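Speaker notes: Surface wear on food-service trays, and what the rub test leaves out

Slide 1. Title. Wait for the room. Mention that the handout has the full table and that the slides carry only part of it.

Slide 2. Scope. Trays with a wood-grain finish, flat floor, raised rim. Tedesco supplied one batch and Trimlow the other. Both were bought through normal trade channels. No prototypes. State early that we did not test solid timber, as that question came up last time and took ten minutes.

Slide 3. Why the finish matters. A tray is loaded and unloaded many times per shift. The floor of the tray takes sliding contact from plate feet, and the rim takes impact from stacking. These are two different kinds of wear and the standard rub test measures only the first.

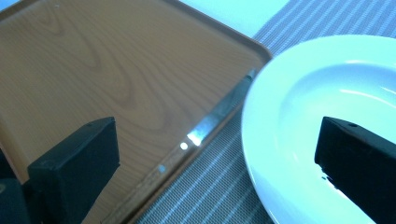
Slide 4. Method. Gloss was read at nine fixed points per tray, before washing and again after every block of 700 cycles. The wash program was the same throughout: alkaline detergent, hot rinse, forced-air dry. Trays were rotated between rack positions at each reading. Give the rack layout only if asked.

Slide 5. Results, floor. Gloss fell slowly and evenly. The first visible change on a Tedesco tray was logged at 1,198 cycles, a dull patch near the center. Trimlow trays went past the second reading with no visible change. Do not call this a ranking. The batches differed in age.

Slide 6. Results, rim. Much less tidy. Wear starts at the corners, where the finish is stretched over the curve during forming. Once the edge opens, water gets under it and the rate goes up. Point to the steep part of the curve and leave it on screen for a moment. The rub test scored these same trays as a pass.

Slide 7. Stacking. Wet stacking is worse than dry stacking at every reading. The Tuvell kitchen switched to side racks in March and their reject rate dropped, but they changed detergent in the same month, so the two effects cannot be separated. Say so before someone else does.
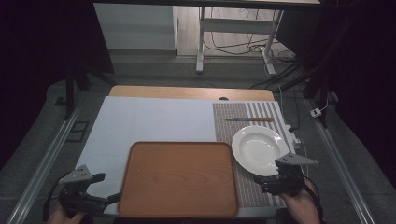

Slide 8. Comment from review. Purneo replied that a rim test is too slow for incoming inspection and asked whether a corner soak of one night would show the same fault. Possibly. We have soaked too few trays to say. Offer to share the soak protocol.

Slide 9. Limits. One dishwasher, one water hardness, about 2,000 cycles in total. No cutlery abrasion. Knife marks are a separate problem and need a separate rig.

Slide 10. Recommendation. Keep the rub test for the floor. Add a corner check under a low-angle lamp. Record the stacking method on the same form. Leave this slide up during questions.

Related items
Reading a gloss meter on curved surfaces
Detergent dosing and hard water: notes from January
Rack spacing for flat ware
Handout: full cycle table (Tedesco, Trimlow)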